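Section 4: Sorting and Storing Empty Drink Bottles

This section covers clear plastic bottles for the Godotach wall rack. Glass and cans are handled in Section 5.

4.1 Before you start

Set the Godotach bin on a level floor, with 2 inches of clearance from the wall. Fit a liner if you plan to carry the bottles to a collection point. The Nowicki liner holds about 80 small bottles when they are flattened.

4.2 Preparing a bottle

1. Empty the bottle into a sink.
2. Rinse it once with cold water and shake out what is left.
3. Leave the label on unless your local program asks for bare plastic. Paper and film labels are both accepted in the rack.
4. Lay the bottle on its side on the counter.
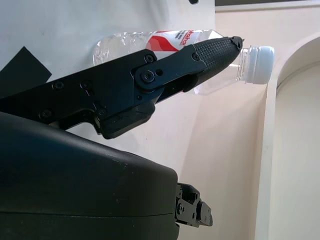 5. Press down on the middle of the body first, then work toward the base. The neck is stiffer and does not need to be flattened.
6. Put the cap back on while the bottle is still pressed flat. This keeps it from filling with air again.

Note: If your deposit machine reads the label, skip steps 5 and 6. A crushed bottle may be refused.

Caution: Do not press a bottle with the cap screwed on tight. The cap can come off with force.

4.3 Loading the rack

1. Slide each bottle in with the neck facing out.
2. Fill the bottom row before starting the next. The rack has nine rows.
3. Close the front bar until it clicks.

Bottles longer than the shelf go in the Clustasex side basket (sold separately). Do not stack anything on top of the rack.

For cleaning the bin and replacing the front bar, see page 78.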